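The Great Back Room Sort, Jakitbridge house

Posted Tuesday, February 15, 2022

So I finally did the back room. If you've been over at our place any time in the last few years you know the one I mean, with the door that only opened two thirds of the way and the pile of soft stuff behind it. Sweaters, blankets, two sleeping bags, curtains from the old apartment, a bedspread my aunt swore was an heirloom (it has a Rizzi department store tag in it, sorry, Aunt Jo). Everything got picked up, shaken out, sniffed, and put somewhere. It took me a weekend and two evenings and I'm weirdly proud of it!

My system, if you can call it that, was to clear the floor first and fight with the shelves second. I'd tried it the other way last April and ended up with nice shelves and no way to reach them. This time I dragged everything fabric out to where the light is good and went through it one armful at a time. Summer things went in the Rakusport duffel, which is huge and has been holding one pair of cleats since forever. Winter things got folded flat. Anything with a hole bigger than a quarter went on the mending chair, and the mending chair got full pretty fast.

The bins are Skallach, the tall ones with the clip lids. I paid 29 dollars for the set and I'd get them again, although the clips are stiff and I broke a nail on the second one. Don't overfill them. A wool blanket packed down hard comes out with creases that stay for days, and the lid bows up in the middle so nothing stacks on top. I ended up taking one whole blanket out of each bin and they all closed fine after that.

Labels: masking tape and a fat marker. I had a label maker and spent most of an hour looking for the label maker. Masking tape.

Floors and corners came next. Long-handled things are your friend in a narrow room, because you can get under the bottom shelf without lying down on your stomach with your cheek in the dust (I did this too, once, to get a marble out). Sweep first, then a damp mop, then leave the door open and go have lunch. The wall behind the old pile had a gray smudge the exact height of a stack of blankets. Dish soap and warm water took most of it off and a shelf is covering the rest.

Giveaways filled four bags. Evaristo Pace down the street took the curtains for his workshop windows and the sleeping bags went with him too, which saved me a trip. The rest went to the drop box by the library. I did keep more than I planned to, mainly the deep reds and maroons. I can't give up anything in that color, especially if it's fuzzy. I have no defense.

A few notes on folding, since my sister asked. Big blankets: in half, in half again, then thirds the long way, so the fold faces out and you can see what you've got. Sweaters: arms in, bottom up, done. I don't hang knits anymore after what happened to the shoulders on the blue one. Cedar blocks go in the corners of the bins. I sand mine a little when they stop smelling like anything.

Still to do: a hook rail for the tall handles so they quit falling over on me, a better bulb, and the mending chair, which I'm pretending not to see. I'll add more photos as I get to them.

Maroon fabric, soft and fuzzy, and a green handle at the top. My two favorite colors in one place.

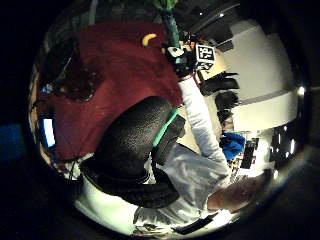 How often should I wash wool blankets that are only stored and not used?

Once a year is plenty for mine. I air them outside on a dry day, brush off the fuzz, and only wash the ones that smell stale or have a spot. Make sure they're completely dry before they go back in the bin, and give the thick ones an extra day.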